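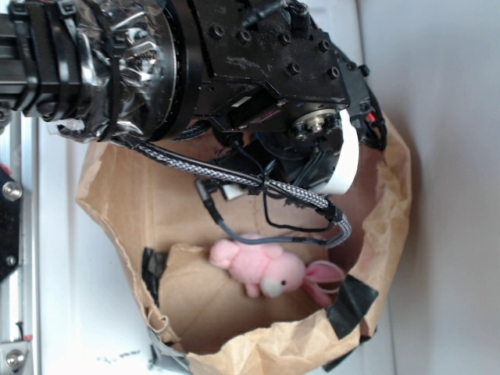

The loaf that comes back around

2 minute read
Print | E-mail this story

Sourdough gets all the attention, but the bread I can't stop eating this summer is rye - dark, sour, heavy as a doorstop and so full of flavour that butter feels like showing off.

I fell for it in Watora, a town with one main street and, happily, two bakeries. Tindall has the older oven and bakes a dense, seedy loaf that sells out well before lunch. Doletti, up the hill, makes a softer one with caraway and a spoon of treacle, and the smell gets you from across the road. I bought both, ate half of each in the car and went back the next morning for more!

Rye behaves nothing like wheat. The dough is sticky, closer to wet cement than anything you'd knead, and it goes into the tin with a wet spatula. Then comes the hard part, leaving it alone.
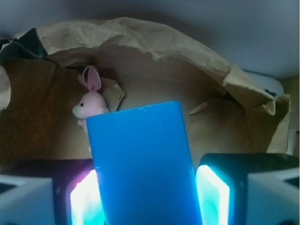
How long should a rye loaf rest before you cut it?
A full day, wrapped in a clean tea towel. Slice it sooner and the crumb will gum up your knife.

My own starter was 100 grams of scrapings from a friend's jar, fed each night with rye flour and tap water. It smelled like nail polish for a week, then like green apples, and now it bubbles over the rim if I turn my back. The first loaf had 45 minutes in a hot oven and came out a bit squat. We ate every crumb, with pickled herring and far too much dill.

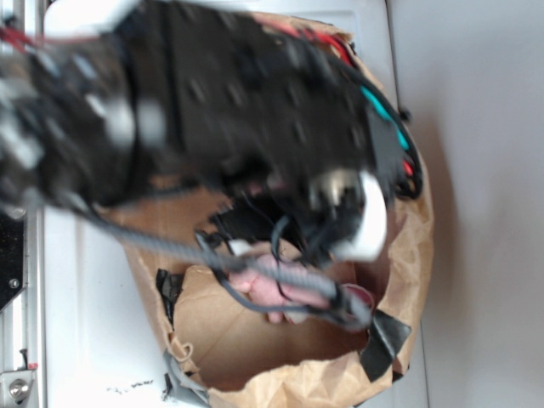 A paper bag and a white tabletop.

If you're heading to Watora in June, the rye harvest supper at Esby Hall is well worth the drive. Take a cooler bag, and go hungry.

More in Food
Marmalade for impatient people
Esby's roadside fruit stalls
Six soups for a cold week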